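Wernitar 50 wine cabinet: a review after one summer

2023-09-12
By the Cellar Notes editor
14 shares | 3 comments

I live in an apartment with no cellar, and for many years my bottles slept under the bed. It was not a good place for them. In June the heat came early, and two bottles of old Riesling pushed their corks a little. After this I decided to buy a real wine cabinet, and I chose the Wernitar 50, sold by Dramico for $329.

The number in the name is the capacity the maker promises. You can reach it only with straight Bordeaux bottles, all of the same shape. If you drink Burgundy or sparkling wine, as I do, you must leave out one of the shelves and accept that you will store less. This is true for almost every cabinet I know, so I don't take away points for it, but the box should say it more clearly.

Setting it up was easy. The cabinet must stand upright for one day before you plug it in, and the manual asks for a free space behind it for the air. Please respect this. Before I chose the place I looked at every wall in the apartment, and I also thought about sunlight and about how far I wanted to sit from the compressor. 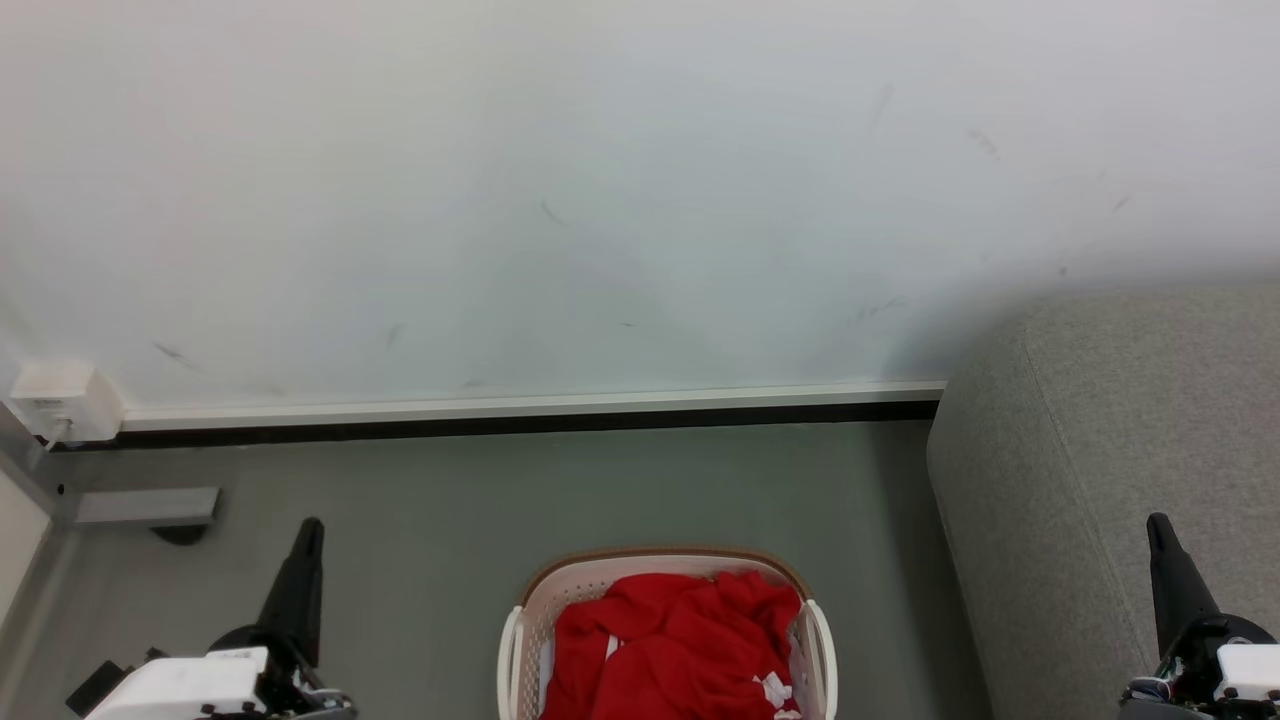

Wall and baseboard, with the gray sofa at right.

The temperature is the most important thing, so I tested it with my own thermometer, an Irnix with a probe on a wire. I put the probe in a bottle full of water on the middle shelf. With the display set at 55°F, the water stayed very close to this value day and night, also in the hot weeks. On the top shelf it was a little warmer, and I keep there the wines I will drink soon. For long aging I would use only the lower half.

Humidity is less good. There is no control for it, only a small plastic tray that you fill with water. In the first weeks the air inside was too dry for my taste. I now fill the tray every 7 days, and the corks look fine — but for a cabinet sold for aging, I expected something better.

About the noise I have mixed feelings. When the compressor is running, it makes a low, soft hum, and I forget it after a few minutes. When it stops, there is a small knock, and this I don't forget. I would not put it in a bedroom. The vibration is low. A glass of water on the top shows almost no movement.

The shelves are beech and they slide well when they are half full. With a full load they become stiff, and one has to pull with two hands. The labels of wider bottles can also rub against the shelf above. I lost a piece of one label in this way, a Chinon I was keeping for a birthday.

I compared it with the Moya, which a neighbor has owned for some years. The Moya is quieter and has a better door seal, but you will pay more than $500. If you keep wine for ten years or longer, I think the difference is worth it. For two or three years, the Wernitar does the job well.

My rating: 7 out of 10. I would buy it again for the price, and I would order a second water tray at the same time, for when the first one is being cleaned.

3 comments

oldvinesfan
The knock is normal on mine too. I put rubber pads under the feet and it is much softer now.

Petit_Verdot
Did you try it with Champagne bottles? Mine only fit on the bottom.

tannin_tom
Same problem with the labels. I wrap the good ones in plastic film before they go in.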